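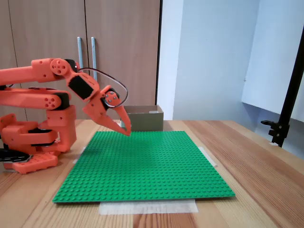
Placa base verde sobre mesa de madera clara.

Topera de vía Pirkden 759

Un tren se para de dos maneras: con el freno o con la topera. La Pirkden 759 está pensada para la segunda, que no figura en ningún horario pero ocurre en todas las estaciones término, casi siempre con el andén lleno.

Es una topera deslizante para vías de ancho ibérico o estándar (indíquelo en el pedido, por favor; ya hemos tenido devoluciones). Se sujeta al carril con mordazas y absorbe el golpe deslizándose. Al acabar se vuelve a colocar en su sitio y se rellena el parte, que es lo que más tarda.

Características
Carga máxima: 1000 toneladas
Recorrido de frenado: casi 30 metros
Montaje: 2 operarios, una jornada
Acabado: rojo o amarillo. El gris se retiró del catálogo en abril; los maquinistas se quejaban de no verlo.

En servicio en la terminal de Notcombe y en el apartadero de Wostau, donde de momento solo la han probado las palomas.

Accesorios
Juego de mordazas de repuesto Tremblay, farol de señalización y funda de invierno. La funda no mejora nada, pero se vende muy bien.

Precio según ancho de vía y transporte. No servimos a domicilio salvo que el domicilio tenga vía.

Ficha actualizada el 11 de mayo de 2020.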